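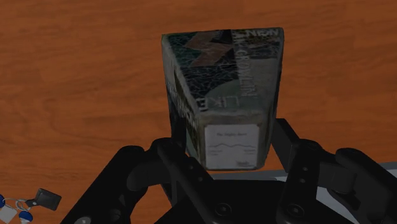 The Vudance tabletop arm comes with a short book-handling routine, and most of the trouble people have with it comes from how they set out the books. Clear the bench before you start. Keys left near a corner, like the set with the two blue caps, are all right while the arm works in the middle, but they should go in a drawer before you run the full sweep. Have the arm hold each book by its lower end with one finger on each side, and leave the label clear of the fingers if you plan to scan it.

We have used the kit in the Claltdale workshop since early March, mostly for sorting and reshelving donated paperbacks. These are the settings and habits that have worked for us.

Grip force. The factory setting is too strong for soft covers. We run ours at 39 on the slider and go up a little for hardbacks. If the book tilts when lifted, move the grip point before you add force.

Weight. Stay under 450 grams for a one-hand lift. Heavier books can be slid to the edge of the table and taken off by hand.

Worn covers. Scuffed edges catch on the finger pads. Wipe the pads with a barely damp cloth after every 16 books or so and let them dry. Do not use furniture polish or anything with oil in it.

Loose jackets. Take them off first. The arm will hold the jacket and drop the book.

Table surface. Bare wood is fine. A cloth bunches up under the book when the fingers close. If your table has a shiny finish, turn off any lamp that shines straight down on it, or the overhead sensor will look for edges that aren't there.

Labels. Put new ones low on the cover and press the corners flat. Old labels that are lifting should be glued and left overnight.

Spare parts. Finger pads wear out first. Gill sells them in packs of 2, and the Herkport store usually has them when the website doesn't. The pads for the older model look the same but are slightly too narrow.

Is the kit worth buying? For a single bookcase, no. Setup takes most of an afternoon and you could do the job by hand in less. If you process boxes of books every week, it saves your back, and the software has been stable for us apart from one update that reset the grip setting. Write your numbers down on paper.

Last updated 26 Mar 2018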